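Guides > Workshop and Craft > Plullico Tabletop Finishing Kit > Section 4

4. Oiling a wooden tabletop

Reading time: 2 minutes

The kit contains 500 ml of Plullico hard oil, 8 lint-free cloths and a sanding block. It is meant for bare or previously oiled wood. Do not use it over varnish.

1. Clear the part of the table you intend to oil and vacuum off the dust, along the grain first and then across.

2. Sand lightly with the block. Always follow the grain. Scratches across it show up badly once the oil goes on.

3. Shake the tin for 30 seconds and pour a small pool of oil on to the wood. Spread it thinly with a folded cloth.

Note: One tin covers a dining table twice. Softwoods take more.

4. Leave for 30 minutes, then wipe off everything that has not soaked in. Oil left standing turns sticky and has to be sanded back.

CAUTION: Oily cloths can catch fire by themselves. Lay them flat outdoors to dry, or soak them in water before throwing them away.

5. Wait 8 hours before the second coat. Keep the window open.

6. Where fittings stay on the table, work up to them with a narrow brush — a cloth will leave a ridge of oil against the metal. Strips of wood outside a frame or rail need the same number of coats as the middle.
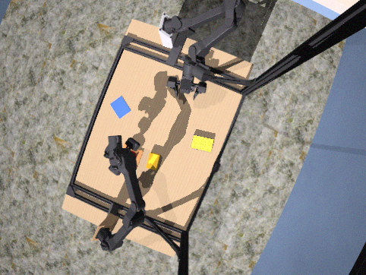 Light wood with a fine, straight grain, inside and outside a black metal frame.

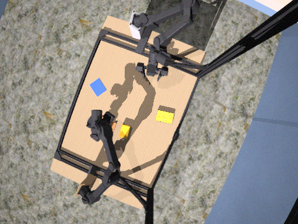
7. Put the lid back on firmly and store the tin upright, away from frost.

Care after oiling

Wipe up spills as they happen. Use a damp cloth and no scouring powder.

Questions about this section: Marijke Van Beek, Plullico customer desk, Jilbridge | © Plullico | Back to top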